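# Pomora Two-Hand Kit, resold by Holtgate

We've read the Holtgate listing for this kit several times now and it still promises more than it explains.
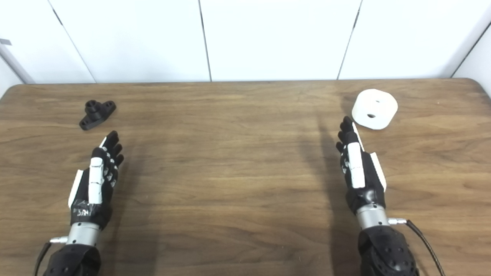
The pitch is small-parts assembly with two five-finger hands, sold as a set with wrist couplings and padded forearm sleeves. The listing says "ready to work out of the box." Ready to be wired and calibrated, maybe. Each wrist has its own cable to route, and the manual gives cable routing 2 pages out of 20.

**What you get**

- Left and right hand, black fingers, white thumb
- Wrist couplings and sleeves
- Narnari control software, 18-month license
- Arms and mounting post: not included

That last line is in small type on the Holtgate page. Read it before you order.

**Parts handling**

The task on offer is bringing a black plastic flange and a white block with a center hole together. Fine, but those are friendly shapes. We'd want to see thin washers, or anything oily, before believing the phrase "any small part." A plain two-jaw gripper from Farías would be our first choice for a flange like this, and we haven't found anything in the spec sheet to change our minds.

**Support**

Two calls are covered. After that you pay by the hour, and the rate isn't listed. Ask for it in writing, along with the price of a replacement thumb.

Lead time: quoted on request.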